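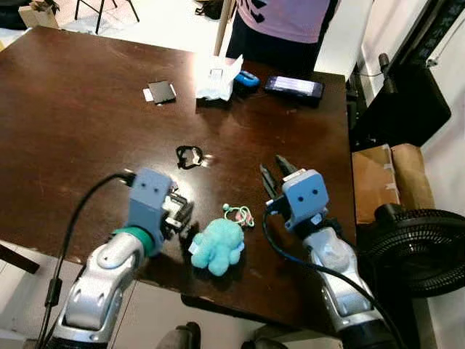 Fig. 4. Table top with small articles lying on it.

4.2 Clearing and caring for the table top

The Mokoena table has a gloss finish on dark brown wood. The finish marks easily under hard or gritty articles. Clear the surface before cleaning and before fitting the protective mat.

1. Switch on the overhead light. Reflections on the gloss help to show up dust and fine scratches.

2. Lift soft toys straight up. Do not drag them. Check that any sewn-in tag stays flat and is not pulled.

3. Gather hair ties and other elastic items by hand. Separate tangled ties over a tray, as beads and similar hard parts can chip the finish if dropped.

4. Pick up cords and straps by the clip or buckle end, then coil the remainder into the free hand.

5. Remove plastic bags with their contents inside. Empty them away from the table.

6. Remove small hard articles and any card or paper lying under them. Paper left on the surface for long periods can leave a pale outline.

7. Wipe with a dry, lint-free cloth, working from the far edge towards the near edge.

8. For sticky marks, dampen the cloth with clean water at no more than 30 °C. Wipe once and dry within 2 minutes.

9. Leave the surface uncovered for 40 minutes before laying the mat.

CAUTION: Do not use spray polish, bleach or scouring pads. Damage caused by these is not covered.

CAUTION: Do not stand hot dishes directly on the finish. Use a heat pad rated to at least 120 °C.

Note: Elastic and soft plastics may stain the finish if left in contact with it in a warm room. Store them in the Pivach drawer insert (see 4.5).

Note: Light scratches can be treated with the finish pen supplied. Test the pen first on the underside of the top. Deep scratches should be referred to the dealer.

4.3 Fitting the protective mat: see next page.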